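4.2 Counter clutter and the claim of the "working zone"

Much of the household advice literature rests on an assumption that is seldom tested: that a kitchen counter has zones, that people know where those zones are, and that tidying consists of returning things to them. Lam, the best known of the planning guides we reviewed, goes as far as giving each appliance a fixed place measured from the sink. We are doubtful. In the home inventories described in Section 3, we recorded 1,230 objects standing on counters, and the owners' own accounts of where those objects "belonged" shifted between our first visit in May and the second. If the people who cook in a kitchen cannot give a stable account of its zones, a guide written elsewhere is unlikely to do better.

The kitchen treated in this section was chosen for its ordinariness. It has a marble-patterned counter, a toaster oven with a folded towel across the top, a separate toaster, and the usual line of jars, canisters and utensils pushed to the back. The owner described it as "pretty well organized, except for when it isn't," and we have no better summary to offer.
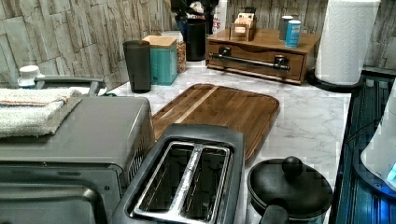 The trouble begins with what counts as clutter. The Prinitz checklist scores any object left on the counter between meals as a fault, unless it is plugged in. By that rule a toaster used once a month passes and a utensil holder used three times a day fails. Cendance takes the opposite view and excuses anything the owner reports handling daily, which leaves the whole exercise at the mercy of self-report. When Pin-yu Hung scored the same kitchens using both instruments, the two agreed on fewer objects than we had hoped, and the disagreements fell almost entirely on food containers. A canister is storage to one scheme and mess to the other.

We therefore put aside the question of fault and looked only at position. Two observations held up reasonably well. First, objects drift to the perimeter. Tall things go against the backsplash, large appliances settle at the sides, and the middle is kept for whatever is being done at the time. Second, the perimeter is not sorted. Drinking vessels stand beside dry goods, and a cereal box may share a corner with the cooking spoons. Neither pattern needs a theory of zones to explain it. People push things back until they have enough room, and then they stop.

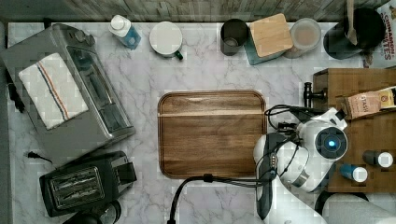 Figure 7. Counter seen from above, with mug, tumbler, canister and glass jar along the back edge and the toaster oven at left.

The cutting board is the strongest case for the zone model and deserves a fair hearing. Owners nearly always named it as the thing that "lives" in one spot, and 17 of them said the rest of the counter was arranged to suit it. A large board is heavy, awkward to stand upright in a cupboard and handy to leave out. It might well act as an anchor. Our difficulty is that a board left lying in the middle of a counter looks the same whether it anchors the arrangement or has simply not been put away. Kerix, in its trade handbook, treats the first reading as settled and offers no evidence against the second. We would want to see the same counter over a fortnight, with and without the board, before agreeing.

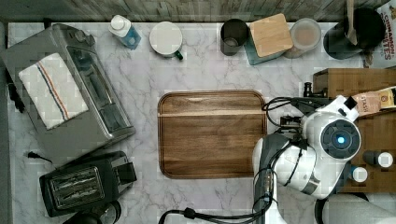

4.3 Small containers and stacking

Stacking is usually presented as a space-saving measure. We are not convinced that space has much to do with it. Several of the stacks in our inventories stood on counters with bare surface to spare, and they were often mismatched — a board on a food tub, a bowl on a tin — in a way no one trying to save room would choose. Asked about them, owners tended to say they had been clearing a spot for something else. The stack was a by-product of that.

This matters for the scoring schemes, both of which count a stack as a single item. Doing so rewards a household for piling things up and penalizes one that sets the same things side by side. We counted every object separately.
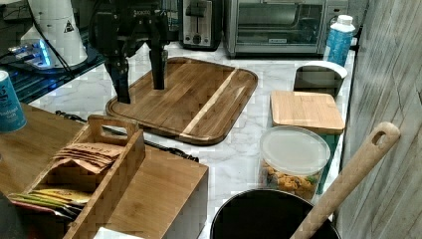 Figure 8. Small bamboo board on a clear food container, near the speckled blue bottle and the large cutting board.

A fair objection is that our own method is blind to effort. Separate counting says nothing of how long a counter takes to clear, and a pile can be carried off in one trip where scattered items cannot. We accept this, and return to clearing times in Section 5.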